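Machines and Chores, Unit 2: Can It Heat the Soup Yet?
Lecture handout, 25 October 2024

Where we left off. Last week we watched the Plevar demonstration reel, in which a robot folds a towel to soft piano music. Please remember that a reel is what's left after editing. This week we take a smaller job and look at it more slowly.

1. The chore
The job is reheating a bowl of soup. Most of you did it this week while looking at your phone. Written out for a machine, it goes: find the door release, press it, open the door the rest of the way, put the bowl on the turntable, close the door until it catches, set the power, set the time, wait, and get the bowl out again without wearing it.

The heating was automated decades ago. What we still do by hand is the loading, the closing and the knob turning, and this is where the trouble lives.

2. Why the door is hard
A door is a thing on a hinge, so the hand has to travel along an arc it didn't choose. A stiff arm that guesses the arc wrong will drag the whole oven across the table. People handle this by having soft wrists and low standards. A robot needs either force sensing or a good guess about where the hinge is, and preferably both.

Closing is worse. With a two-hook door like this one, both hooks have to go into their slots, and a door that is nearly shut looks a lot like a door that is shut. The knobs are at least honest round objects, each with a raised ridge to grip, but the timer's marks are fine and its numbers small. Glossy white plastic is also unkind to depth cameras, which tend to see a highlight and panic.

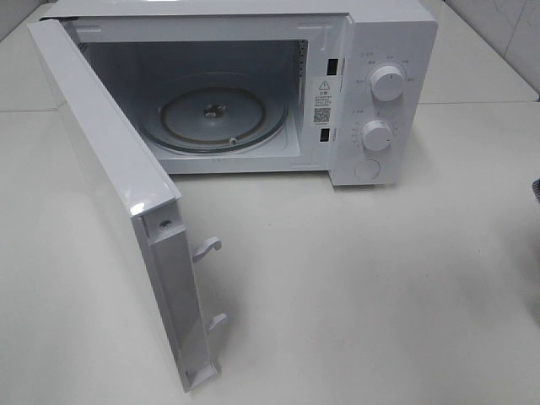 3. Counting success
The students' favorite number is the success rate, so treat it with suspicion. Suppose each of 10 steps works nine times out of ten. The full chore then works a little over a third of the time, and the rest is soup.

Ask three things of any claim:
- Was it the same oven every time?
- Who put the bowl back between tries?
- Did "closed" mean latched, or did it mean the arm stopped moving?

In our August trials with the Hulia arm we ran 340 attempts on one oven. It got quite good at that oven. Then we turned the oven slightly on the table, and the arm reached with great confidence for the place where the door used to be.

4. So, yet?
On a shop floor, mostly yes, if you bolt everything down and pay someone to keep it bolted. In a kitchen, for this one chore, sometimes, with a person standing by - which rather spoils the savings.

For next time
Read the Clerkberg chapter on latches and hinges. Then pick a chore you do at home and write out every step, to a limit of 1000 words. Mark the step you'd least like to watch a machine attempt with your own dishes. Bring it on paper.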